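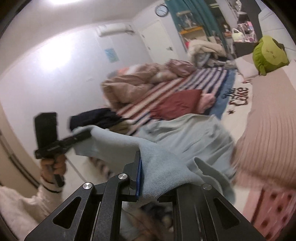
Acheampong Fund: spring update from the Busard Robotics Club

Hi Abena,

We're four months in and I owe you a proper update, so get a coffee! The short version is that the laundry project is moving, the money is mostly where we said it would be, and I now have opinions about sleeves.

What we've been doing

You'll remember the plan was to teach our arm, Gustico, to fold clothes by having students do the folding first, with hand-held grippers that record what they do. We started on a lab table with a stack of plain T-shirts and that went fine, maybe too fine. The first time we gave Gustico anything thicker it just sort of hugged it. So we took the grippers home and started folding on beds, with all the usual stuff lying around — pillows, blankets, plush toys, other clothes.

We have almost 1,300 recorded folds now, and 155 of them are knits. I wish that second number was higher. Knits are slow, because the fabric bunches up between the fingers and you lose the hem, and then you have to smooth everything out and go again. Declan Lynch has been labeling the recordings (grasp, lift, lay down, smooth) and he's already asked me twice to please stop changing the label names. Fair enough.

A light blue piece on a striped bedcover is a good workout for the software too. Stripes confuse our cloth outline code pretty badly, and it likes to decide that a stripe is an edge of the garment.

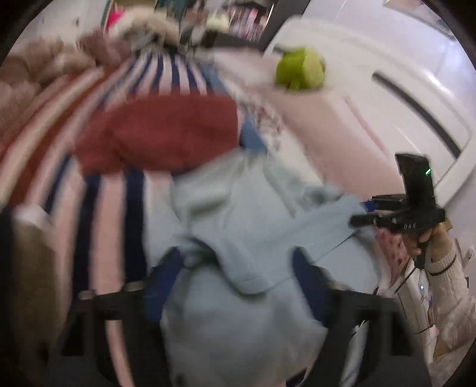 Money

The two grippers were the big purchase and they came in under budget. Spare finger pads cost more than I guessed, and I moved a little over from the travel line to cover them, like we discussed on the phone. Storage is fine through the end of the school year.

What's next

More knits, more bedrooms, and a rewrite of the outline code, which Declan and I are splitting. We'd also like to enter the Trevard student challenge in October — the entry fee isn't in the current budget, so could you let me know if the travel money can go toward it? I can send the spreadsheet and a few clips whenever you want them.

Thanks again for backing us!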